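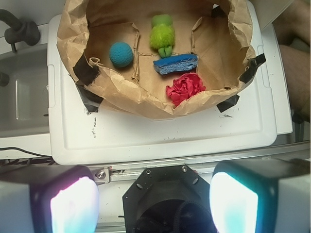
Filed under: Kitchen Table Projects

I have been saving brown paper for most of my adult life, and this September I finally did something with it. The drawer under the phone had stopped closing. Inside were grocery bags, the crinkly stuff that comes stuffed around mugs in the mail, one long roll end from a butcher shop, and a sheet so soft from being reused that it felt like flannel. So I cleared the table, put the kettle on, and spent a whole Thursday making book covers, drawer liners and (my favorite) a big ugly wall planner that I love with my whole heart.

Book covers first, since those were the reason I started saving in the first place. Did you have to cover your school books? We did, every fall, and my mother was fierce about it. No tape on the book itself, ever. The tape only touches paper. She would fold the top and bottom edges in so the strip was just the height of the book, then wrap the ends around to make sleeves and slide the covers in. It took her a minute flat. It took me most of a cup of tea, but my hands remembered more than I did, and by the third one I was flying!

I covered my cookbooks, the ones that live by the stove and get splattered. Six of them. I wrote the titles on the spines with a fat black marker and now the shelf looks like something from a very serious library. The marker was a Bondach, which I bought by mistake thinking it was a highlighter, and it turned out to be the nicest pen I own. It sinks into brown paper without bleeding through and it doesn't smear when you drag your sleeve over it, which I do constantly.

A word about wrinkles. You can iron brown paper. I know people have opinions on this, and my neighbor Vesna Nikolaidis thinks I'm out of my mind, but a warm dry iron with a dish towel on top gets a balled-up sheet flat enough to write on. Keep it moving and peel off every scrap of tape first. It will never look new, and I like it better that way. The creases stay as faint pale lines, like an old map. If you want it really smooth, iron the sheet and then leave it under something heavy overnight. I used the dictionary and the slow cooker.

Drawer liners are the easy win. Trace the bottom of the drawer on newspaper, cut that out, try it, trim it, and then use it as your pattern. I skipped the newspaper step on the first drawer and had to piece in a strip along the back, so please learn from me. I did 4 drawers in the old Stöcker dresser, which came from my aunt and has never had two drawers the same size. Nothing is glued. When a liner gets grubby it goes in the compost and I cut another.

Then the planner! I'd been looking at wall calendars in the stationery place over in Vurham and every one had boxes the size of a postage stamp. I need room. I need to write "call dentist AGAIN" and underline it. So I took the butcher roll end, cut a piece as wide as the space beside the fridge, and ruled it into nine weeks. Each week is one long row with no boxes for the days at all, just the letters along the top. I write things more or less where they belong and draw arrows when they move. My husband walked past it twice before asking what it was, and by dinner he had written "gutters" on it in three places.

It hangs from a dowel with two binder clips. I wanted to use the brass rail I got at the Sturent sale, the one I was so proud of, but it's too short by a thumb's width and I refuse to cut the paper down. The rail is back in the closet waiting for its moment.

Things I'd still like to try: sewing a few sheets into a notebook with linen thread, potato prints for wrapping paper (white paint on brown, how good would that be?), and weaving strips into a mat. My sister made one of those years ago using strips folded over into four layers, and it held up through a whole summer of sweaty glasses before it gave out. She claims it took her 20 hours. I have the evenings for it now that it's getting dark early, so we'll see.

The drawer under the phone closes again, by the way. I put the leftover sheets back in flat, biggest on the bottom, and there is even room for the takeout menus. If any of you have a good way of joining two sheets so the seam doesn't show, leave me a note in the comments. I tried flour paste and it buckled, and the glue stick let go by morning.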